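19/08/2022

# Put the Fare Back on the Door

The Tendulden bus used to have its fares painted on a board beside the front door. You could read it while you waited in line, and by the time you reached the driver you had the money in your hand. Two years ago the board came down. Fraser, the company that runs the route, moved its prices into an app and said this would make things simpler for riders.

I have ridden that bus for 18 years and it is less simple now. The price of a trip depends on the hour, on how early you bought, and on whether you hold a pass from Zetgate, which handles the payments. I paid one fare going into town in January and a higher one coming home the same afternoon. The distance was the same. The bus may well have been the same bus.

People who defend this say that prices have always moved, and that a bus at noon costs less to fill than a bus at five. I accept that. A company can charge more at five if it wants to. My complaint is that I can't find out what five o'clock costs until I am standing at the stop with my phone out — and by then I am going to pay it, whatever it is.

The Anar ferry does it differently. There are 239 seats, two fares, and a sign at the landing with both of them on it. Summer visitors pay what the rest of us pay. When the fare goes up, the sign gets repainted, and people grumble for a week and get used to it.

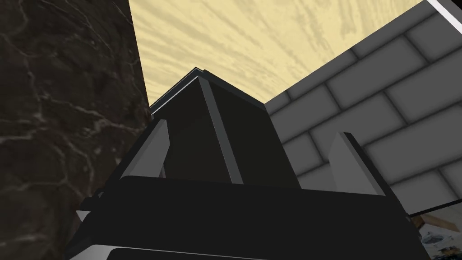

Would a posted fare cost the company money? It might lose a little at the busiest hours, and I think a public route should be run that way anyway.

The town renews Fraser's contract next year. It should ask for one line to be added: every fare printed, in figures a person can read from the curb, on every bus. The app can stay for those who like it. I would still carry coins.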